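Learning to love the quiet hour

1 August 2024

I have been getting up an hour earlier than I need to since November, and I want to tell you about it because it has made me so happy! I'm a night owl by nature. My old mornings were toast over the sink and a run for the bus.

Then I moved to Borley, where the light comes in early and the birds start before that, and I thought I might as well join them.

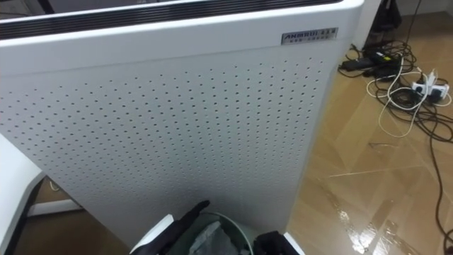 The ANMRUI air purifier, front and grille.

The first week was rough. I went to bed at 11, lay there wide awake, and wondered what I was doing. By the second week something had shifted – I was sleepy when I was supposed to be, and the alarm stopped feeling like an insult.

So what do I do with the hour? Mostly I read. I've gone through a huge old book on the Navarrete railway, more than 80 short chapters, a few each morning with a pot of tea (the loose kind, very strong). I would never have finished it at night. I'd have dropped it on my face. 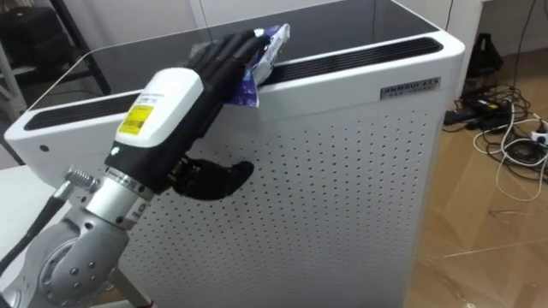 By the tall white cabinet.

I also write by hand. There's a blue notebook from Promosari, the little paper shop by the bridge, and I fill 3 pages before I let myself look at my phone. Most of it is nonsense – dreams, soup ideas, a long complaint about my knees – and I love it anyway.
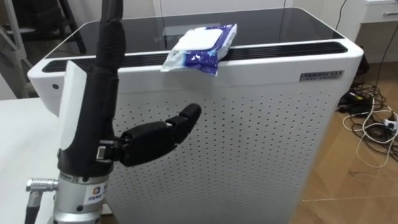 What helped me stick with it

Clothes on the chair the night before. Tea already in the pot. And a proper alarm clock! Mine is a wind-up one with a bell so loud I have to cross the room to shut it up.

I tried walking too, down the lane to Orneo and back, and on clear mornings it's wonderful. You get the whole valley to yourself, and the bakery lets the smell out long before it opens its doors.
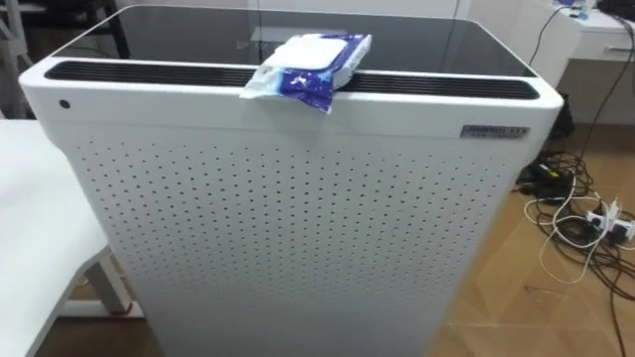

On wet mornings I stay in and do the crossword, badly. I still sleep late now and then, after a party or a long drive, and I enjoy every minute of that too. Next I want to try drawing for ten minutes before the tea goes cold, and I've already sharpened the pencils.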